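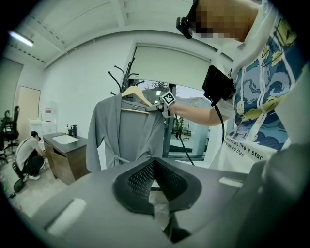
I got to Sandex a bit before nine, which gave me time to grab a terrible coffee from the servo across the road and still be first through the gate for the May open day. If you haven't heard of them, they look after linen and robes for hotels and day spas, and for the last while they've been teaching machines to do some of the handling. I've wanted a sticky beak for ages!

Our guide was Hòa Doãn, who started on the folding tables and now runs the training floor. She's quick and funny and doesn't do the glossy brochure talk. First question from our group was the obvious one (are people losing their jobs?) and she answered it straight. There are 31 people on the floor, same as before the first arm went in, but a few of them do very different work now, and two of the older hands decided they didn't fancy it and moved over to deliveries.

The different work is mostly showing. Someone picks up a hand-held gripper and does the job with it, over and over, and the recordings go off to teach the arms. Hangers are a big part of it. You close the gripper on the neck of the hanger, with a robe on it, belt and all, and get it on or off the stand without the whole lot sliding to the floor. I had a go and it's so much harder than it looks! Your wrist wants to turn and the gripper doesn't care what your wrist wants. A good operator gets through 96 goes in a shift, and Hòa reckons you can pick the ex-pressers straight away because they never snatch at the cloth.

I asked one of the operators if it felt odd, teaching a machine your own job. He had a think and said the standing was the same but his shoulders were better, and he'd rather do this than feed the old Flikberg press in February. He did miss the chatting. On the folding tables you could natter all day, and with the recording gear on you tend to concentrate. They've moved smoko so everyone stops together now, which was the staff's idea, and I thought that was a nice touch.

Then through to the main hall to see the arms themselves, made by Usteder. Towels, brilliant. Flat sheets, pretty good. Robes, hmm. The one we watched took 3 tries to get a sleeve to sit right and a bloke standing next to me started cheering it on. A person still checks every robe before it goes in the van, and Hòa doesn't see that changing any time soon.

The pay question came up too. Operators get a higher rate than folders, and there's training for anyone who asks, though there's a wait for it at the moment and you could tell that was a sore point.

Lunch was sausage rolls, plenty of them. Parking is tight so come early if you go to the next one, and wear flat shoes. I'm hoping to get out to Fang next, they do the same sort of thing with uniforms and apparently they let you stay for a full shift.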